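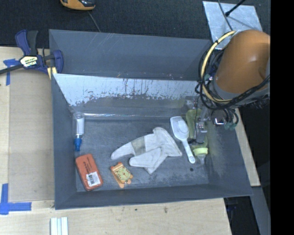
Chapter 4
Where the Examples Come From

I learned to hate the word "just" during my first winter at Niltis. We had a picking arm, a bin, and a network that Qiuyue Cao had spent most of a year getting into shape, and the plan on the whiteboard read, in my own handwriting, "then just collect the data." I figured that was a two-week job. It ate the winter and a good piece of the spring, and by the end I had changed my mind about which part of the project was the hard part.

So I'm putting this chapter ahead of the ones on models, and if you're itching to get to the networks, I sympathize (I was you). You can skip to Chapter 5 and it will make sense. But I'd bet you come back here the first time your nicely trained picker reaches for a glove and closes on air.

Let's start with what an example is, since people use the word loosely. For the picking task in this book, one example is a single attempt. We save the view of the bin before the arm moves, the pose the gripper was sent to, the width of the fingers on the way in, and a label for how it went. At Niltis the label came from the gripper's own finger width after the lift, backed up by a weight reading. Kauko Rautiainen set that up in an afternoon and then spent a month fixing the cases where it lied. A thin thing held tight looks a lot like nothing held at all! We'll take that problem apart in Section 4.3.

Now, what goes in the bin? My first answer was blocks. I had a nice box of them, all the same size, and the arm got very good at blocks. Then Weidong Shen came over from the Cloldale site with a bag from his kitchen and garage, dumped it in, and the success rate fell through the floor. His bag is more or less still our recipe. You want something limp, like a fabric work glove, which never lands in the same shape twice. You want something long and shallow with a handle, and a plastic scoop is perfect for that. Put in a clear container or two, because depth cameras do strange things with clear plastic. Add a flat package with a barcode on it, and something small and oddly shaped with bits sticking out. Then let them touch. Two objects side by side, one partly over the other, will teach your system more than the same two sitting politely apart, and we'll see numbers for that later on.

The bin matters too, more than I'd have guessed. Ours has sloping walls, so round things tend to roll in toward the middle and soft things slump against the sides. It's also scuffed to pieces. When a new bin came in, Kaiwen Yan swapped it in for the old one as a favor, and for the next 255 attempts the system behaved as if it had never seen a floor before. We had been training on scratches. After that we kept both bins and traded them out on purpose, and I've told every student since to write down which bin they used.

Clamp the bin down, by the way. If it creeps a little every time the arm brushes a wall, your saved poses and your saved pictures slowly stop agreeing with each other, and you'll blame the camera first and the calibration second. I lost most of a week in October that way. A clamp at the corner costs almost nothing, and tape on the table makes it easy to see where things are supposed to sit.

How many examples do you need? I get asked this more than anything else, and I don't have a good number for you. Our first set that was worth anything had 2686 attempts in it, gathered over nearly 20 days. Peiyu Long got a better picker out of a much smaller set on the Mulach project, mostly by being fussier about shuffling. She stirred the bin by hand after every 3 picks and changed out the objects at lunch. I had been letting the arm empty the bin and refill it from the same tray, in the same order, and the piles came out looking like cousins.

Which brings me to failures. Keep them. I threw ours away for the first month, thinking of them as mess, and the network ended up believing that every grasp works. Save the misses, the drops, the grabs that got two things at once, and label them as carefully as the good ones.

4.1 Setting Up a Collection Station

Before you log a single attempt, run the arm through its whole reach with the bin in place and watch the cables.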